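The Room Under the Roof
Attic bedrooms are back in use in the old mill towns, and the work is harder than it looks
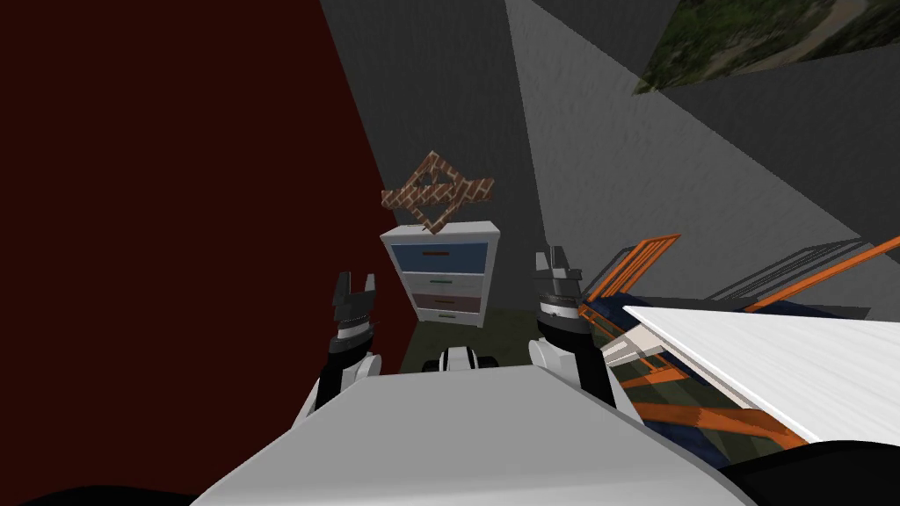 Rurkville was built quickly, in a period when the mill needed hands and the hands needed somewhere to sleep. Most of the houses on the hill streets have two full floors and a steep roof, and under the roof there is a space that was used for boarders until the mill shut. After that the attics filled up with boxes. Now people are clearing them out again.

The reason is mostly money. A family that needs one more bedroom can move, build out into the yard, or go up. Moving is expensive. The lots on the hill are narrow, and a rear addition often takes what little yard there is. The attic is already paid for.

Beril Yüksel has been converting attics in Rurkville and in Dredley, across the river, long enough to have worked on several houses twice. She starts every job with a tape measure and a plumb line, and she does not talk about paint or furniture on the first visit.

"People want to know where the bed goes," she said. "I want to know where you can stand up."

Standing room decides almost everything. A room can have a generous floor and still be miserable if the slope starts at knee height. Yüksel marks the floor with tape where the ceiling reaches the top of the tallest person in the family, then asks everyone to spend some time inside the line. Some families give up at this point. Others decide the room will go to a child and leave the question for later.

The stairs are the second problem. Boarders' stairs were steep and narrow, and many would not pass an inspection today. Replacing them can take a closet from the floor below, sometimes part of a hallway. One couple in Dredley budgeted $3000 for their stairs and spent that much before the first tread was cut, on moving a vent pipe that ran straight through the opening.

Then there is heat. Anyone who has slept under a dark roof in August knows what it is like at two in the morning. Þröstur Hjaltested, who insulates roofs in both towns, said the common mistake is to pack the rafters full and leave no path for air behind the insulation. The underside of the roof gets damp and the trouble may not show for years. He leaves a gap from the eaves to the ridge, and he checks it by hand before the wallboard goes up.

"I have opened up roofs that were closed for 10 years," he said. "You could push a screwdriver into the wood."

Windows help, and they also change the room more than owners expect. Light that comes in through a slope moves across the walls in hard angles all day. A color picked from a card downstairs can look like something else by noon. Yüksel tells clients to paint a large board and carry it around the room for a few days. Strong color does well on an upright wall, she said. On the slope she prefers something pale or gray, though she has lost that argument a few times and does not mind.

Furniture should be low. Dressers and chests fit where wardrobes will not, and the short wall at the end of the room is usually the place for them. Tall pieces may not make it up the stairs in any case. Yüksel keeps a sheet of cardboard cut to the size of the stair turn on each job, and owners borrow it when they go shopping.

Along the eaves, where the ceiling is too low for anything else, she builds cupboards with doors wide enough for a person to crawl through. This is partly for storage and partly for the next plumber.

Permits are slower than they used to be. Rurkville received 168 applications for attic work last year, and the building office has 3 inspectors for all construction in town. Hjaltested now tells customers to apply before they hire anyone. A second way out is the item most often missing from the drawings, and a window counts only if it opens far enough and sits low enough to climb through.

The couple in Dredley finished in the fall. Their older daughter has the room. The stairs are still unpainted, and the boxes that used to be in the attic are in the garage.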